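Ocampo Kitchen School > Get Involved > Calls for Participants

Call for Participants: Home Cook Recipe Testing Panel

Reading time: 2 minutes

June 2022

The Ocampo Kitchen School in Wondidport invites applications from home cooks to join its next recipe testing panel. The panel will prepare dishes intended for the school's forthcoming collection of weeknight suppers and report on how clearly each recipe is written, how long it takes, and how it tastes. Professional experience is not required.

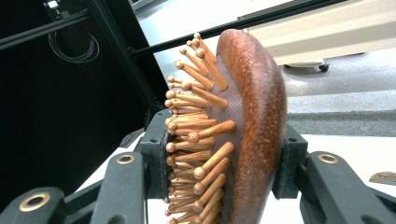

Sixteen places are available. Each tester will receive three recipes a month, beginning in January, and will cook every recipe once as written before making any changes. Written comments are due before the next set of recipes is sent. Testers should expect soups, braises, savory pies and a small number of desserts — the collection does not cover bread or preserves.

Applicants must:

- be 18 years of age or older
- have regular use of a stove and an oven
- own a kitchen scale and an oven thermometer
- be able to write plain, specific comments in English
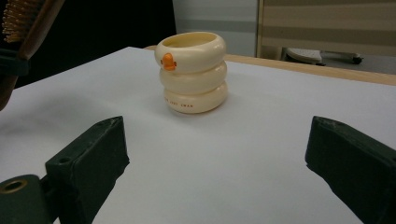 Grocery costs are reimbursed against itemized receipts, up to $107 a month. Testers who complete the full term will also receive an honorarium of $369 and a copy of the finished book. Equipment is not reimbursed.

Recipes in this round contain wheat, dairy, eggs and shellfish. Applicants with allergies are welcome to apply and should list them on the form; a limited number of vegetarian assignments will be made. All recipes remain confidential until publication and may not be posted online or shared outside the tester's household. 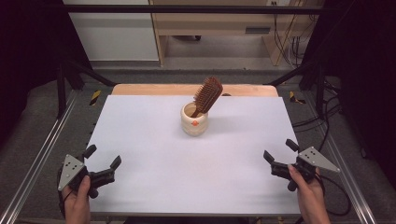 To apply, please send a completed form and a short account of a meal you cook often, including anything you have changed in it over time. Forms are available from Sheena Jardine, Panel Coordinator, at the school's front office. Applications will be reviewed by Ms. Jardine and Raymonde Fortin, Recipe Editor. Applicants will be notified in writing of the outcome.

Recent items

Knife Skills for Beginners: New Evening Session
Agnes Crichton on Cooking Dried Beans
Teaching Kitchen Rental Rates
Notes From the Last Testing Panel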